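Review: Zidberg felt mat and Pai finger pads for a two-arm bench

I build small robots in a workshop which I share with Nilmini Rathnayake, and since four months we have a pair of black servo arms on one white table. The first job we gave them is gear assembly: put small metal gears on a white plate with a hole in the middle. The arms were fine. The table was the problem, so I bought the Zidberg mat (420 crowns) and a set of Pai pads for the fingers (161 crowns).

The mat first. It is dark navy gray, and it covers most of our table. On the bare white top our software lost the edge of the plate again and again. With the mat it finds it. The gears also do not roll away when a finger pushes them a little, and when one falls, it falls quietly. Nilmini was happy about this more than me.

What I like less: the felt shows every smudge, and metal dust stays in the fibers. I clean it with a lint roller, but it never looks new again. The mat also arrived folded, and it needed 9 days under heavy books before it was flat.

The pads are rough and they go on the inner side of the fingers. We print our fingers ourselves, with a long slot, and the pads fit after I cut them with a knife. The grip on a small spur gear is much better than with plain plastic. The glue is only average — one corner came up in the first week and I had to press it back with a clamp. The instructions are one small paper and they say nothing about cleaning the finger before.

Would I buy again? The pads, yes. The mat, yes, but in the flat package if the shop has it in December.

Mat: 4 out of 5. Pads: 4 out of 5.

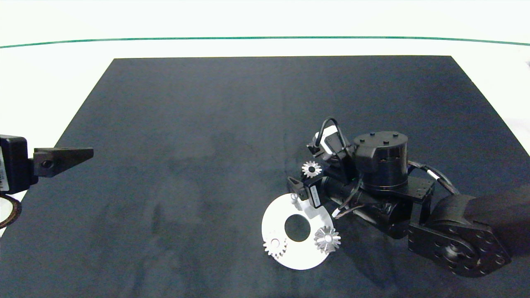
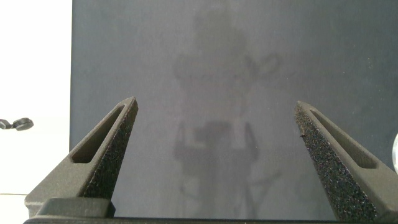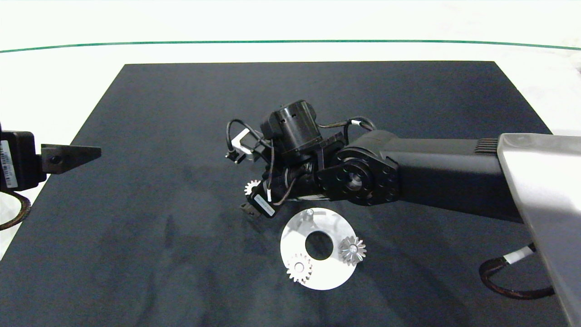 The mat with the gears and the white plate (first and last photo), and the fingers with their rough pads (middle photo).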